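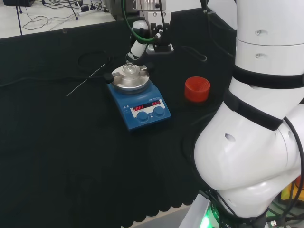 Both displays on the stirrer reading OFF, with the flask in its heating block.

Looking after a hotplate stirrer in a home workshop

A hotplate with a magnetic stirrer is useful for anyone who makes beeswax polish, mixes dye baths or melts small batches of soap base. Ours are used mostly for furniture wax. These tips apply to most bench models.

Before you switch on

Wipe the plate with a dry cloth. Old wax smokes as soon as the plate gets hot, and the smell stays in the room until evening. Turn both knobs all the way down first. If the last person left the heat high, the plate will start climbing the moment the power goes on.

Keep the power cord off the plate. Run it out the back of the bench and hold it with a cord clip. We use the screw-on kind from Dakstead, but a bent piece of coat hanger does the same job.

Choosing a container

Use borosilicate glass or plain stainless steel. Jam jars crack. A 500 ml beaker is big enough for a batch of polish and still leaves room for the wax to move. Fill it no more than two-thirds.

Round-bottomed flasks need a block or a bath under them. They won't sit on a flat plate, and if you clamp one over it, most of the heat goes to waste.

Stirring

Put the stir bar in before the liquid. Slide it down the side of the glass with the container tilted, as a dropped bar can chip the bottom. Start slow. If the bar rattles and jumps, turn the speed to zero, let it settle in the middle and bring it up again.

Thick mixtures will stall the bar. Warm them first, then stir. Plain beeswax melts a little above 60 C, and we set the plate to 77 C for wax and oil together. Add turpentine or citrus solvent only with the plate off and cooled down, away from any flame, with a window open.

Temperature probes

Clean the probe while the wax is still soft. A paper towel with a drop of vegetable oil takes off nearly everything. Don't bend the cable sharply where it meets the handle, and don't wind it tight for storage. Loose loops on a wide peg are fine.

To check a probe, hold it in boiling water without touching the pan. It should read close to 100 C at sea level, lower in the mountains.

Cleaning up

Let the plate cool, scrape with an old plastic card, then wipe with warm water and dish soap. Grinen paste works on burned spots on a steel top. Skip it on ceramic or coated plates. Never hold the unit under a tap.

Stir bars get lost in the sink. Keep a spare magnet on a string near the drain.

See also: Storing wax over the summer; Labels that survive oil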